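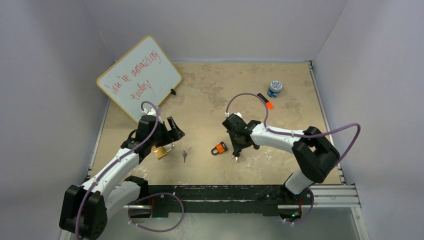
Imel Youth Soccer, progress report for the fall season
November 7, 2021

Hello Ankica,

We're past the halfway mark and I have so much good news I hardly know where to start! Registration closed at 135 players, and the under-12 girls finally have enough for two full teams (they played each other last weekend, 4-4, and the parents were louder than the kids).

Spending so far is $2200 of the Janevski grant. Of that, $882 went to goals and nets and $663 to referee fees, with the rest on first aid kits and field rental. The new nets are a huge step up, no more arguing over whether a shot went through the hole in the side.

Our one delay is the lights on the Flanico field. The electrician needs a part that is on back order, so the older groups are training early and cutting it short when it gets dark. I hope to have a date for you before the end of November.

Results are mixed and I don't mind at all. The under-14s lost twice to Nurorora, then went back and held them to a draw with a goalkeeper who only started in September. What a game that was!

Still to do: winter gym bookings, the coaching course for our three new assistants, and shin guards in the smaller sizes. Receipts are in the shared folder.

Hrvoje Živković
Head coach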